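Skodora two-hand controller kit, three weeks in

I went back and forth on this one for ages. My old Tekin pads were fine for driving a simple two-finger gripper around in the simulator, but the second I wanted real hands with thumbs and everything, I was mashing buttons like it was an arcade game. So in December I caved and ordered the Skodora gloves from the Selholm store. $556 for the pair, ouch!

Setup took me 61 minutes, most of it calibration. You make a fist, spread your fingers, touch each fingertip to your thumb, and then do it all over again with hand number 2. The guide is pretty clear except for page one, where it tells you to install firmware 3043 but not where to find it (it's under Extras, go figure).

I've been running them mainly in the Brirnunside kitchen pack, which has a nice mix of easy grabs and annoying ones. Drawers are my favorite test. With the Tekin pads I'd overshoot the handle nearly every time, and with the gloves I just sort of reach out and hook it.
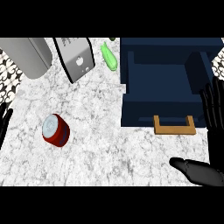
Kitchen counter in the sim, right hand near the drawer handle.

Round stuff is harder. A can lying on its side wants to roll away from you, and there's no feedback in the fingertips, so I squeeze too much and it pops out. The thumb also lags a bit behind the other fingers, which you'll notice on anything small. I turned the smoothing down to low and that helped a lot.

Battery life is so-so, and the wrist straps get sweaty (gross, but you should know). I still wouldn't go back to the pads for two-handed jobs. For plain pick and place with a simple gripper, save your money and stick with the Tekin.

Four stars from me, and I'd bump it up if they fix the thumb.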